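Film nights at home: a few tips from my sofa

I watch far too many films in our front room (400 and counting, I keep a list), so I've picked up a few habits. Close the curtains before you choose, or you'll be squinting by the opening titles! I hung a cheap blackout blind from the market in Pultbridge and it's been brilliant.

Turn off motion smoothing on the telly too. It makes a lovely old drama look like a daytime soap. 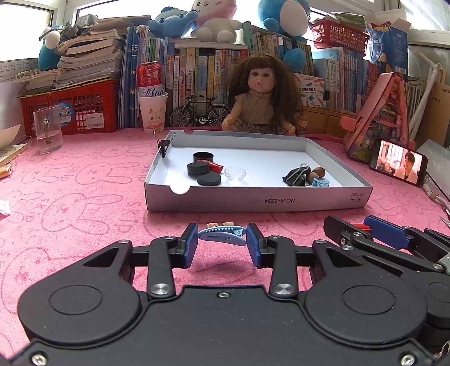 Rabbit tablecloth, box lid and a blue shark hair clip

For popcorn, warm the pan with 2 kernels in the oil and tip in the rest once they pop. Salt it straight away, while it's hot, and give it a good shake.

Oh, and put the subtitles on for anything mumbly. I do it for everything now and my family have stopped moaning.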